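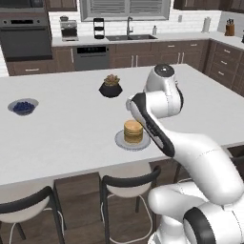
4. Setting up the virtual kitchen cell

This section covers placing the arm at the island, setting the joint zeros and checking the reach before the first run. It applies to the Modero arm model in the Kevosau simulator. For the physical arm, use the installation guide supplied with it. Base loads and fixings are not dealt with in this section.

Before you start

Close any other cell that is open. Two open cells share the same clock, and the joint readings will be wrong in both. Check that the scene library is the version dated 30 Jan 2019 or later. Earlier libraries load the kitchen without collision shapes on the bar stools.

4.1 Placing the arm

1. Open the Jollness kitchen from the scene list and wait for the status line to show Ready.

2. Choose Add > Arm > Modero. The arm appears at the scene origin, folded.

3. In the Base panel, set the parent to Island. Do not use Floor. If you do, the arm will stay behind when the island is moved.

4. Type the base offset along the long side of the island as 596 mm. Leave the other two values as they are.

5. Press Apply, then Lock Base. The padlock next to the base name should close.

Note: The base can also be dragged with the mouse, but the offset is then rounded to the grid. Type the value if you intend to share the cell.

4.2 Zeroing the joints

1. Switch the arm to Manual.

2. Select each joint in turn, starting at the base, and press Zero. Wait for the reading to settle before going on to the next.

3. Press Store Zeros. If you leave the panel without storing, the old values come back the next time the cell is opened.

4. Unfold the arm with Home. It should rise clear of the worktop and stop over the island.

Caution: Home moves the joints together by the shortest path and does not check for obstacles. Hide the food and tableware layer first, or the arm may push items off the worktop.

4.3 Setting the items

1. Show the food and tableware layer again.

2. Place the plate of pancakes near the front edge of the island, within reach of the forearm. Keep the bowl of blueberries and the plant further away, so that they act as obstacles only.

3. Select the plate and press Settle. The stack drops onto the plate under gravity -- allow 100 steps.

4. If the stack slides or jitters, lower the time step by one setting and press Settle again.

4.4 Checking the reach

1. Open Tools > Reach Check and tick Island and Stools.

2. Press Run. The check tries 1,538 poses and lists any in which a link touches something.

3. Contacts with the stool backrests can be cleared by pushing the stools further in. Contacts with the worktop usually mean that the zeros were not stored. Go back to 4.2.

4. Repeat until the list is empty, then save the cell.

Note: Cells made with the Espinoza importer keep their own stool positions. Moving a stool in the scene has no effect until Override Import is ticked.

4.5 Routine care

Run the reach check after every library update and whenever the base is unlocked. The simulator keeps the last 5 saved versions of a cell. Older ones are deleted without a prompt, so export any version you want to keep.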